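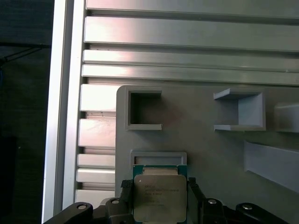
The CPU out of the tower, in front of the parts plate

I've been putting off the old tower for most of a year. It came to me from Colin Sowerby when his office moved over to laptops, and it has sat under my desk since then with a monitor cable draped across it. Last week I finally put it on its side on the slotted table, took the side panel off and had a proper look.

The plan is modest. I want a machine that can run our house backups and hold the scanned photos, and I don't want to buy a new one. The case is solid, the power supply is fine as far as I can tell, and it has more drive space than I need. The weak point is the processor. Colin's office used it for spreadsheets and it was bought for that.

What I like about office towers of this age is that somebody thought about the person who would have to open them. The bits you are supposed to touch are blue. There are blue tabs down the expansion slots at the back, a blue tab on the drive bay and a blue handle at the end of the power supply. I still kept the screwdriver close, but I didn't need to think very hard about what came loose and what didn't.

The inside is crowded in the usual places. The power wires come down in a bundle of red, yellow and orange, next to the drive bays, and some black cables loop over from that side toward the motherboard. I moved them once to see what they were attached to and then left them alone. Cable routing is somebody else's hobby.

The processor socket is near the middle of the board. With the lever up and nothing in it, you can see the pins, and I would suggest looking at them and then not leaning over them with a coffee. I bent a pin on a board in college and spent 2 evenings with a sewing needle and a magnifying glass getting it straight. The machine ran for years afterward but I never trusted it.

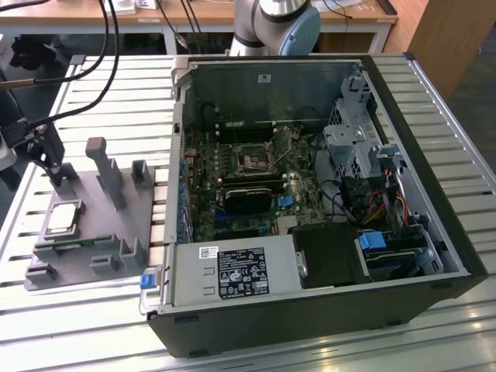
Where the small parts go

My old system for small parts was a cereal bowl. It worked until the day I knocked it off the bench at Garside, the shared workshop where I do most of this, and found out how far a screw can roll on a concrete floor.

The gray plate next to the case is a big improvement. The holders on it are 3D-printed, and each one is a little different. Some are square pockets with raised walls, one is more of a U shape, and there's a tall angled post. A small green circuit board module fits in one of the slots down the plate. Ese Balogun asked me why I don't just use the trays that eggs come in, and I don't have a great answer, except that egg trays move when you bump them.

I've started keeping a paper list as well. It has three columns: what it is, where it came from, and where it's sitting now. It takes a minute to fill in and I've already used it twice to settle an argument with myself.

For screws I'm using a strip of masking tape, sticky side up, with a note in pencil beside each group. Case screws and drive screws look alike until you try to put the wrong one in.

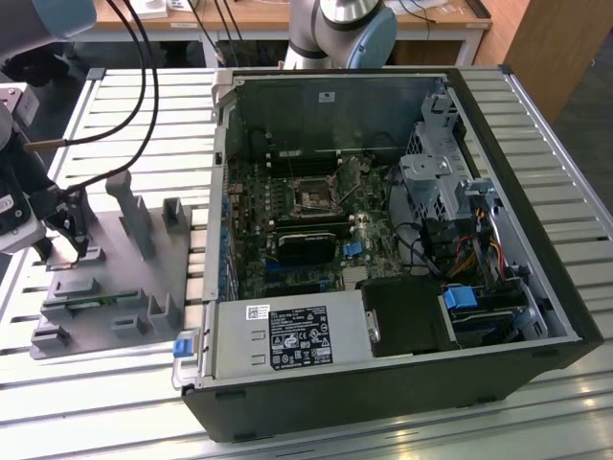
What's left to do

The replacement processor is ordered from Zakden. It cost $20 used, and they say it can take up to 2 weeks. I checked the model against the board maker's support list before I paid. I've bought the wrong thing before by going off a forum post.

I also need fresh thermal paste. The tube in my drawer has separated into oil and something like putty.

The graphics card is staying in for now. The backup box won't need one once it's set up, but I want a picture on the screen while I'm installing everything. After that I'll pull it and see if Ese wants it.

For drives, I have a 1000 GB one that came out of an old desktop and has been checked for errors. It will do for the photos. If it fills up I'll think about a second one in July, when I have a few days off.

Next on the list is blowing the dust out of the power supply fan, which I'll do outside.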